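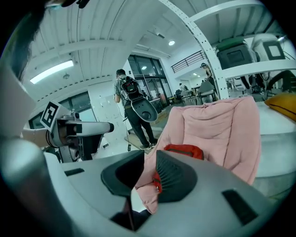

Thursday, or What Passes for a Parade in Warnmont

27/03/2025
Reading time: 4 minutes
Print this page | E-mail this page

Home at midnight with confetti in my socks. I don't know how confetti gets into a sock inside a laced boot, but the Warnmont Lantern Procession has been doing it to me every spring since I moved here, and I have stopped asking.

The program said the procession would leave Farah Square at seven sharp. It left at 7:20, which by local standards is early, and several families missed the front half of it because they had planned around the usual delay. The drummers went first. They had clearly been told to hold a slow, stately beat as far as the river, and they held it for one block. By the bakery they were going at the speed of people who can smell dinner, and the lantern carriers behind them had broken into a sort of dignified trot.

I had a good spot on the steps of the Uleo Hotel, behind a man with a child on his shoulders and a balloon tied to the child. I saw a great deal of the balloon. When it drifted left I got the big paper carp, all 20 feet of it, coming around the corner by the post office. The carp is supposed to swim. Its front end swam beautifully and its back end was arguing with a parking meter.

The town says 700 lanterns were carried this year. I will take their word for it. They looked wonderful once the streetlights went off, and even the teenagers on the wall put their phones down for a minute, or held them up, anyway, in a respectful manner. The streetlights came back on halfway through the quiet part. There was a groan right down the street, then they went off again, and the people who had groaned applauded as though that had been the plan.
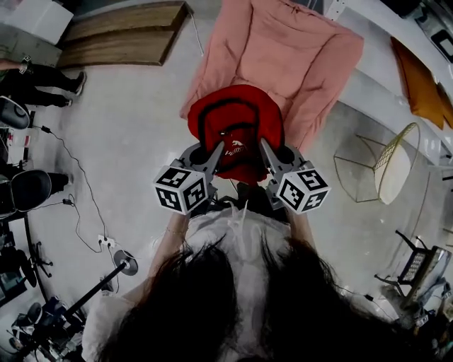 After the carp came the speeches, on the little stage outside the Preron Theater. There were 2 on the program and I believe we got both of them, although the microphone only agreed to every third word. I caught "heritage," "parking," and "generous." The firecrackers were meant to follow the second speech and instead followed a pause in the first one, and the speaker took it very well. He waited for the smoke to blow over and went on from "generous."

Then food, the real reason anyone comes. I stood in the dumpling line with ticket number 337 in my hand while a woman at the front called out numbers in the low two hundreds. I ate a bag of sugared peanuts while I waited, and then a corn cob to take away the taste of the peanuts, and by the time my number came up I was not hungry at all. I had the dumplings. Pork and chive, too hot to hold, gone before I reached the curb. I burned the roof of my mouth in the same place as last year.

The crowd on the bridge was so thick around ten that I crossed the river without making any decisions of my own. I'd meant to go left and look at the floating lanterns. I was delivered right, to the puppet tent, and watched a monkey king hit a dragon with a stick for a while. The dragon lost an eye in the second fight and a small girl near me picked it up and would not give it back. I was on her side.

Walked home along the canal. The sweepers were already out, pushing red paper into heaps, and the wind was handing it back to them. One of the drums was still going somewhere behind the station, just the one, very slow and stately at last.

They are talking about a second procession in August, for the visitors. I said to the cat that I would not go. Boots are by the door, full of confetti, and I'll deal with them tomorrow.

Contact | Copyright, all rights reserved | Back to top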